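Workshop tips: getting old desktops apart with a bench arm (and what I think of the Resari kit)

Aug 15, 2018

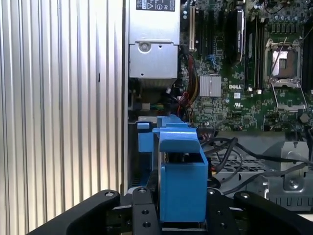
What I paid for

Resari starter kit, from Codidar. One small arm, two-jaw gripper, wrist camera, clamp, power brick, a USB stick with the software on it. $532 for the kit. Add $142 if you want the Codidar setup service, where somebody phones you and walks you thru calibration. I took it. More on that below.

I strip office computers for parts. Drives, memory, power supplies, cards. Same moves all day and my wrists were starting to complain. So that's the job it got bought for, and these tips are for that job. If you want it to pour coffee, other page.

Before you switch anything on

Pull the plug on the PC. Wall end, not just the back of the case. Then hold the power button down for a few seconds.

Leave the power supply's own cover alone. Pull the whole unit if you want it, don't open it, and don't let the arm near those screws.

Case flat on its side, opening up. Rubber mat under it. The thin kitchen drawer kind works fine and costs next to nothing.

Clamp the arm base to the bench, not to a shelf and not to the lid of a toolbox. I tried the toolbox. The arm reached, the toolbox tipped.

Drive caddies

Best thing the kit does. The blue plastic caddies in the Dells are a nice size for the gripper, and the jaws go down either side without a fight.

Unplug the drive cables by hand first. Both of them. The arm will happily keep pulling with a cable still on and you'll lose the connector before the software complains.

Grip force at the second setting. The third one squeezes the sides in and then the caddy sticks in the bay. First one slips.

Go straight up. There's a "lift and swing" move in the menu that looks quicker – skip it, it clips the bay on the way out.

Set a stop point a hand's width above the case, and take the caddy from there yourself till you trust it. Then teach it the drop spot. I use a dish pan with an old towel folded in the bottom.

If it misses twice on the same caddy, quit and look. Usually the case has shifted on the mat.

Cables

The real trouble. A gripper doesn't know a cable from a bay wall. Loose wires drift back over the drive area while you're working and get pinched.

Fix: bread bag ties. Bundle whatever comes off the power supply and tie it toward the back of the case before the arm moves. Takes a minute. Velcro strips are nicer, but I keep losing them.

Thin wires – front panel lights, speaker, fan leads – tuck them down flat with painter's tape. Not duct tape. Duct tape leaves goo and you'll be cleaning it off with rubbing alcohol all evening.

Processor sockets

Keep the gripper away from an open socket. Far away. The contacts in there are tiny and a bent one means the board is scrap.

I cut a square of cardboard off a cereal box and lay it over the socket before starting on anything else. Put the plastic cap back on if you still have it. Then set a no-go box over that corner in the software. It's under Limits, then Zones, then the plus sign. The manual says Areas. The manual is wrong.

Memory and cards

By hand. Sorry. The arm can hold a memory stick but it can't work the latches and pull at the same time, and I bent a latch finding that out. Cards are the same story, most have a catch or a screw at the bracket. I have mine hold the flashlight for this part, which it's good at.

Wrist camera

Better than I expected. Shiny metal gives it fits though. The side of the case throws the light straight back and it looses the edge of the part.

Move the lamp to the side. Or tape a sheet of baking parchment over the lamp (LED bulb only, a hot bulb and paper is a bad idea). Glare went way down for me.

Wipe the lens with a glasses cloth at the start of the day. Dust in these old cases is something else.

Cleaning up the gripper

Soft toothbrush, dry, along the fingers and into the pivots. No oil. Check the screws at the joints every Friday or so, mine work loose. A dab of clear nail polish on the heads holds them and still comes undone when you want it to.

Jaws slipping? Wide rubber band round each finger. The replacement pads from Codidar are nicer but they come in packs and shipping was slow both times.

The setup call

I got Amparo Sánchez. Patient, knew the thing inside out, stayed on when my calibration went sideways and had to be redone from scratch. Would I pay the $142 again? For a first arm yes. If you've set one up before, no, save it.

One gripe. Their booking page kept showing me times that were already gone. Ring them instead.

Other kits

Looked at the Flimell too. $793, longer reach, and the stand is heavier so no clamp needed. Tried one at a friend's shop in June. Smoother, quieter, but the jaws on that one were too fat to get down beside a caddy, so no use for me. If you're doing bigger stuff, printers maybe, worth a look.

Worth it?

For caddies, yes. I've put 300 of them thru since June and my hands feel better. It isn't faster than me. I can be sorting screws at the other end of the bench while it goes, and there's the gain.

For taking a whole computer apart by itself, no. Don't let the box art tell you different.

Buy if you do the same machine over and over. A mixed pile means teaching it a new position each time and you'll be sick of that by lunch.

Next page: getting thirty-year-old sticker glue off beige plastic without turning it yellower.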